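Category: Robotics / Applied Systems / Evaluation

4. Evaluating the kit as sold

4.1 What arrives in the box

The Erkix Tabletop Kit is marketed to small laboratories that own a pair of arms and would like them to do something. It comprises a control package, a licence for the pretrained policies, a set of household props and a printed guide with the word "effortless" on its cover. We bought ours at the list price, through the ordinary web shop and under a personal name, so that the supplier would have no reason to send us a good one.

The licence covers 2,000 executed episodes, after which the software asks for more money in a polite dialogue box. We stopped at 1,781. The difference is explained by a failed update in November, which the support desk at Brerkham described as a "known improvement".

4.2 Tasks

The guide promises competence in "everyday kitchen tidying", a phrase we took at face value for want of anything firmer. Following Vidmar's protocol, we divided this into plate handling, mug handling and a mixed condition in which the items are moved between trials without telling the policy. Gorazd Vidmar designed the protocol for an earlier product, the Cinness package, and it remains the least forgiving we know of. A plate left leaning against the outside of a rack counts as a failure, however artistically it leans. A mug has to hang from its peg by the handle for a full ten seconds.

Operators could reset the table between trials but could not assist during one. They were also asked not to speak to the arms. Compliance with the second rule was patchy.

4.3 Workspace

Both arms share one table and one set of props. The supplier recommends a clear surface. We kept a moderate amount of clutter on ours, on the grounds that kitchens have some, and the corn cobs stayed in their basket throughout because they take up a reach path that the planner would dearly like to have. Figure 4 gives the plate rack and the mug stand from two viewpoints.

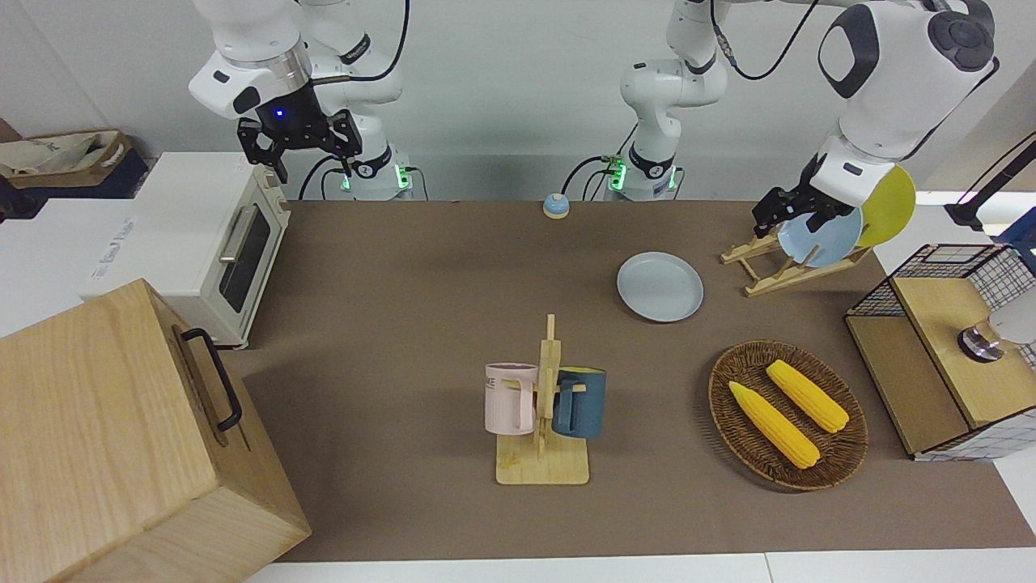
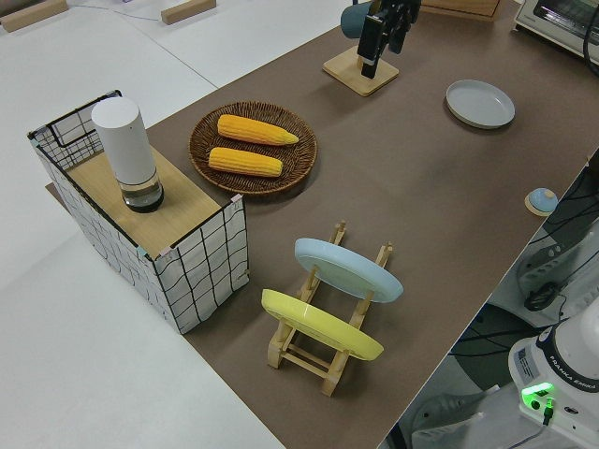

Figure 4. The shared workspace. First view: one gripper holds a light blue plate upright at the rack. Second view: a gripper above the mug stand, with a pale blue and a yellow plate in the rack.

4.4 Results

Plate handling was the kit's best showing. The stock policy completed 80 per cent of plate trials in the fixed layout, and most of the remainder were lost at the last moment, with the rim resting on a slat instead of dropping between two of them. The grasp itself was seldom at fault. Once the fingers had closed on a rim they held it with real conviction – including, on several occasions, after the trial had ended and we wanted the plate back.

Mugs were another matter. In the mixed condition the success rate fell to 26 per cent. The policy finds the mug, lifts it and carries it to the stand in a way that looks entirely convincing to visitors. It then has to pass a small handle over a small peg, and here the guide's confidence and the arm's part company. The commonest error was to stop slightly short and release. The next commonest was to stop slightly short and wait, apparently for the peg.

We repeated the mug trials with the Bondarchuk wrist calibration, a free add-on that the guide mentions once, in an appendix, under "Optional extras". It helped with the first error and did nothing for the second. Given that it takes less than an hour to run, we can't see why it is optional.

4.5 Documentation and support

The installation chapter is good. The chapter on recovery after a dropped item consists of a single paragraph advising the user to avoid dropping items. Questions sent to support were answered within a day and always courteously, though two of the replies concerned a different product and one was evidently meant for a customer with a conveyor belt.

4.6 Limitations

We tested one kit on one table, with props of a single size range. Our plates have shallow rims, and a deeper dish might do better or worse. We did not attempt the toaster oven tasks listed on the supplier's website, as the policies for these are sold separately. Ratings of ease of use were collected from the authors and should be read with that in mind, particularly those given in the week of the update.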